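Bench notes, April — transfer adhesive on the foam gaskets

Picking up where I left off with the Drorska gaskets. Quick recap for Jessie, who's taking over the bench next: the customer wants a foam strip with adhesive on one side, the strip gets pressed into a painted metal channel by hand, and it has to stay put when the door slams. Their old tape let go at the corners. We've been asked to come up with a laminate that doesn't, and to do it on the small laminator, which I like a lot less than they do.

Candidates so far are the Serkau acrylic transfer film and the Hegde rubber-based one. I had a third roll from the back shelf but the core label has gone missing and I'm not going to spend a week falling in love with something we can't reorder.

Morning, laminating

Set the nip to the same gap as last time and ran the Serkau film onto foam first. Ugh, the unwind. The liner on this roll is really tight on the first few turns and it kept snatching, so the foam stretched a little each time and then relaxed after the cut. You end up with a strip that's got a slight banana in it. I backed the brake off until the film just barely stayed flat going in, and that fixed most of it. The setting is penciled on the side of the machine next to the old one. Please don't wipe it off! (I did that to Şengül's marks in my first month and I still hear about it.)

The Hegde film went through like a dream, no snatching, no curl. It's so grabby, though, that if you touch it down crooked you may as well throw the piece out. I lost three strips that way before I started peeling the liner back only a finger's width, tacking the end, and then pulling the rest out from underneath. Slower, but the strips come out straight.

One thing on the foam itself. The side with the skin on it bonds far better than the cut side, with both films. I knew that, and I still managed to run a whole length with the cut side down. Mark the skin side with a dot of silver marker before you slit anything.

Panels and cleaning

Painted panels came from Diteneck, same gray powder coat as the door channels. Wiped them with alcohol and lint-free cloth, one direction, fresh side of the cloth every pass, then let them sit. I also left two panels as they came out of the wrapping, which is how I suspect they get used on the customer's floor. Şengül thinks I should do a set with fingerprints on purpose, and she's right, that's going on the list.

Peel, first go

Strips were 20 mm wide, pressed down with the hand roller, two passes each way. Left them for 30 minutes and then pulled at 90 degrees. On the cleaned panels both films beat the foam, meaning the foam tore and the adhesive stayed on the paint. Good news for the customer, annoying for me, as I've got no real number for the adhesive, only a number for how strong the foam is. I need to back the strips with something that doesn't tear. Polyester film probably, I think there's a part roll under the slitter.

On the uncleaned panels it was another story. The Serkau strips peeled off clean in one long zip, you could hear it. The Hegde ones hung on, then let go in jerks. Neither trace looks like anything I'd want to show anybody yet, and the panels weren't all from the same wrap, so I'm going to redo those before I say a word to Drorska.

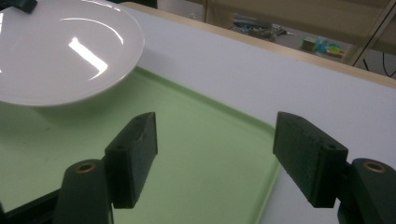
Corner test

The corner is what they care about, so I bent up a bit of scrap channel to match their radius and pushed the strips in by hand, no roller, since their people don't have one. Then I hung them in the warm cabinet and went off to write up the peel numbers.

Came back mid-afternoon. Two of the Serkau corners had lifted on the inside of the bend, a little tunnel you could slide a feeler gauge into. The Hegde corners were all down. Before anyone gets excited: rubber-based stuff always looks great on day one, and the cabinet wasn't that warm. I want to see those same corners after they've cooked for up to 700 hours, when the acrylic has had time to wet out and the rubber has had time to get tired. I've had this come out the other way around before, on the battery cover job.

I also tried relieving the bend — three shallow snips on the inside edge of the foam before it goes in, leaving the adhesive whole. The tunnels went away completely on the fresh Serkau strips. Drorska will hate the extra step. They might hate it less if we can kiss-cut the snips on the slitter, and I don't see why we couldn't, the blade depth goes fine enough. Jessie, you're better with that machine than I am, would you have a play with it?

Odds and ends

The hand roller has a flat spot. I only noticed when I saw a faint stripe repeating down the clear test piece. I've put it in the drawer with a tag on it and I'm using the one from the print room until we get a new cover. It does mean I don't fully trust this morning's peels, so they get a question mark in the table.

Release liner from the Serkau roll is super slippery on the floor. Bag it as you go, don't let it pile up under the rewind like I did.

We've got less of the Hegde film than I thought. There should be enough for the cabinet set and one more peel set, but not if we keep wrecking strips. I've asked for another 100 m and haven't heard back on lead time.

Still to do

Find the polyester backing film and redo all the peels with the other roller.
Fingerprint panels, for Şengül.
Low-temperature set, strips put on cold and pulled cold. The rubber could go either way.
Ask Drorska whether the channels get wiped before assembly, and if so with what. I've asked twice by email and got a very nice answer to a different question both times, so I'll phone.

Cabinet is running, corner pieces are on the middle shelf with the film name on the back of each one. Please don't poke the lifted ones, I want to see if they grow.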